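Wemley side table: fitting the legs

4. Lay the top flat on a covered surface, underside up. The sheet says any table will do. It won't if you care about the finish.

5. Push each leg into its corner socket, then turn. Wemley promises a click. I wouldn't wait for one. Check the joint by hand. 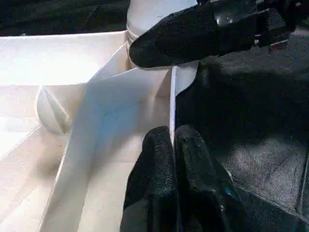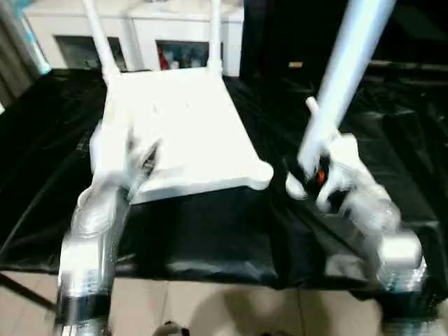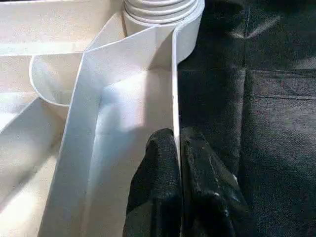

White parts and folded material. Second picture: two legs standing at the far end of the panel, a third held at an angle.

6. Fit the last leg and stand the table up. Allow 40 minutes, whatever the box claims.

Note: Keep all white packing until every part is accounted for. Small pieces hide in folds.

Caution: The "tool-free" label is optimistic. Don't hammer a leg that resists. Take it out, look in the socket and start again.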